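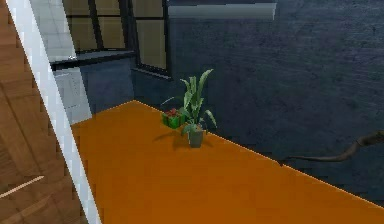 Week 9 Handout: Tabletop Tasks in the Simulator

Robotics Project Course, Section B
Instructor: Quentin Joly
Lab assistant: Dindo Baluyot

What this week covers

Last week you loaded the Vura room and moved the viewpoint by hand. This week you write the part of your project that picks a target object and gives its position on the table. You will not plan any motion until Week 10.

The starting layout

Everyone begins with the same layout: an orange table against a dark blue wall, with two objects near the back edge, a potted plant and a green gift box with a red bow. The target is the gift box. The plant is the obstacle.

From the starting viewpoint some of the leaves overlap the box. A simple color mask for green will pick up both objects and may join them into one region. Several teams had this problem in April and got a center point somewhere in the leaves. Try the mask first anyway and save the result for your report.

Steps

1. Open the Week 9 layout in Vura and check that your team name shows in the log.
2. Save one color view and one depth view from the starting viewpoint. Do not move anything yet.
3. Run the green mask. Write down the center point it returns.
4. Add a second mask for the red bow. Use it to choose which part of the green region belongs to the box.
5. Use the depth view to convert your point to table coordinates.
6. Run the random viewpoint script. It makes 50 views. Keep the seed at 41 so that teams can compare results.
7. Record the error for each view in the shared sheet.

Notes on the table plane

Fit the plane using points from the open part of the tabletop. Keep away from the back edge, where wall points get mixed in. A sample of 2000 points is plenty, and larger samples slow down the lab machines. If your plane comes out tilted, look at which points you kept before you change the fitting code.

The window and the sill are part of the room model. They can't be picked up and should not appear in your object list. Filter them out by height and distance from the table, not by name. Names are hidden in the final test.

What to turn in

One report per team, four pages at most:
- the mask results from steps 3 and 4
- the error table from step 7
- a paragraph on the view with the largest error and what went wrong in it
- your code, as a link

Reports are due June 6, 2025, before lab. Late reports lose one grade step per day. Teams Peng and Sernness share a machine and should book their time with Dindo.

Reading: Course notes, sections 5.1 to 5.3. Section 5.4 is optional.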